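Par de agarre perdido en una celda de dos brazos: entrevista con la responsable de integración de Nivwood

19 de abril de 2019
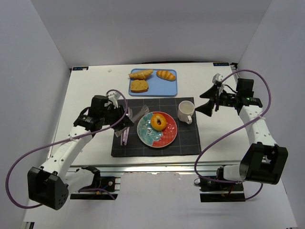

El fallo

La celda de Nivwood prepara servicios de desayuno con dos brazos: plato, taza, cubiertos y bollería. En diciembre, el brazo derecho empezó a soltar la taza durante el traslado. «La pinza se abría sin que constara ninguna orden de apertura», explica la responsable de integración. «El registro daba la consigna de cierre como vigente hasta el final».

El primer caso apareció en el ciclo 2.427. Hubo tres en total antes de parar la celda, el último en el ciclo 3.911. Nadie resultó herido, aunque uno de los fragmentos de cerámica salió de la mesa. «Ahí lo reclasificamos: de incidencia de calidad a incidencia de seguridad».

La causa

El equipo sospechó primero del controlador Tokarz y cambió el firmware. «Perdimos una semana. El controlador hacía lo que tenía que hacer». El defecto estaba en el cable de la muñeca: un conductor de alimentación fatigado por torsión, con microcortes de unos 974 milisegundos en determinadas posturas. Sin tensión, la pinza perdía par. El informe de Latbridge, que seccionó el cable, lo confirmó.

¿Por qué no saltó la alarma? «El filtro de subtensión estaba configurado en un segundo. Lo heredamos de otra instalación Zomen y no lo revisamos».

Los cambios

El filtro se ha reducido, el bucle del cable tiene ahora un radio mayor y la pérdida de par detiene los dos brazos. Queda pendiente una pinza con retención mecánica. «Mientras no la tengamos, no se trabaja junto a la mesa con los brazos en marcha».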